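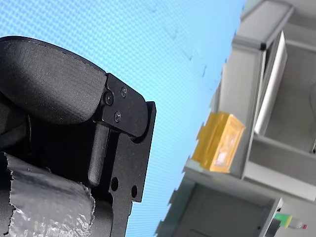

Nerea Herrero asked whether the blue floor tiles in the activity room could be left in place between sessions, as she had found the corners lifting when they were taken up and relaid too often. The point has been raised by other members as well, and the Bustton Community Center has revised its arrangements accordingly.

From April, the interlocking tiles will remain on the floor throughout the week. They will be lifted on the last working day of each month, so that the boards beneath can be swept and mopped, and relaid the same evening. Groups are asked not to separate the tiles themselves. If a seam opens during a session, it should be pressed together by hand, working from one end to the other, and reported at the front desk if it does not hold.

Shoes should be removed before stepping on the tiles – indoor slippers are permitted. Chairs with narrow legs should be kept to the uncovered part of the floor.

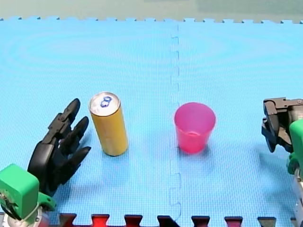 Drinks can and pink cup on the blue tiles, activity room.

The rules on refreshments have also been reviewed. Drinks may still be brought into the room, and cups may be borrowed from the kitchen on the Galang Street side. Cups must be rinsed and returned to the rack before the room is locked. Any spill should be wiped at once with a damp cloth and plain water. Bleach and floor polish are not to be used on the foam.

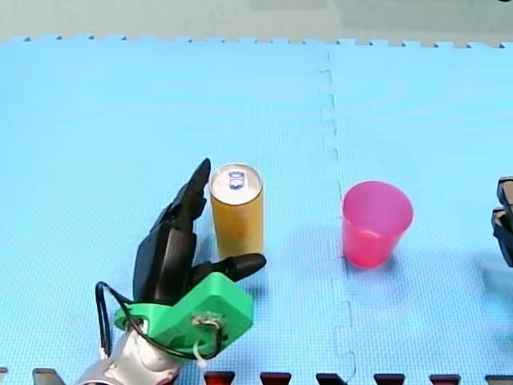
FACILITIES AND ROOM USE

Empty cans go in the recycling bin beside the kitchen door, which is now collected every 7 days. Cans that still contain liquid should be emptied into the sink first.

The room may be booked for up to 40 people. Requests for regular bookings should reach Nicanor Ledesma in the center office, extension 316, at least five working days in advance. Existing bookings carry over and do not need to be renewed.

5 shares
0 comments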